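4. Collecting Demonstrations with Soft Goods

Our student team chose clothing and accessories for the second half of the project, and we are glad we did! Soft goods bend, sag and fold when they are picked up, so the same item rarely looks the same twice. The person doing the task wears no special suit and sits at an ordinary table, with a hand-held gripper in each hand. Fatima Cele and Dumisani Pillay wrote the session plan, and each new operator got one practice period before recording.

We were most curious about the finger pads. A pad has to give a little against cloth and still hold on to something stiffer, and it wears as the sessions go by. The outer layer lifts first, along the upper rim, and then the edges start to fray. We kept worn pads in service on purpose, so that the recordings would include them.

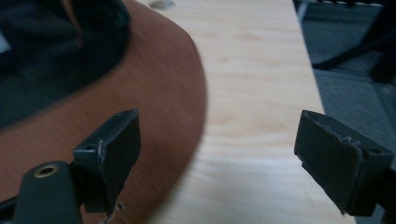

Page last changed: Feb 8, 2026

Figure 4. Gripper fingers, open, with wear on both.

The set holds 80 demonstrations by 2 operators. We kept 21 of them aside for testing and never looked at those while tuning. Operators were free to choose their own grasp points, and this turned out to be the best decision we made — the two of them had quite different habits, and the model trained on both did better on held-out items than either half alone.

Hats were the hardest group and also the most fun. Squeeze the crown from both sides and it bulges up between the fingers, while the brim hides much of what lies beyond.
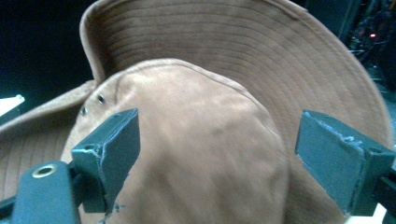

We first tried to label each grasp by the closing width of the fingers alone. With thick cloth the width keeps changing after contact, and our labels drifted. Muireann Tierney suggested marking the moment when the width stops changing quickly, and with that rule the labels from our two annotators agreed much more often. The rule is simple enough to run on a laptop right after a session, so a bad recording can be repeated while the operator is still in the chair.

Shoes came next. They are stiffer than hats, but straps and laces swing freely, and the operator has to plan which way the toe will point before lifting. Some demonstrations also had a wire stand on the table, and we wanted to know if the model would treat it as something to work around.
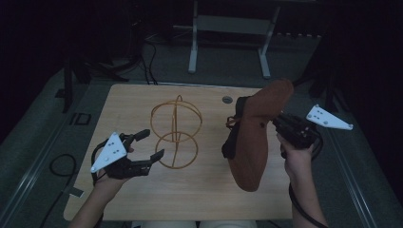 Lorraine Pirihi, reading a draft of this section, asked whether letting operators pick their own grasps makes the results harder to repeat. She would have liked a fixed grasp for at least one group of items. It is a fair point, and we plan to record a fixed-grasp set in June with the same operators and the same labeling rule.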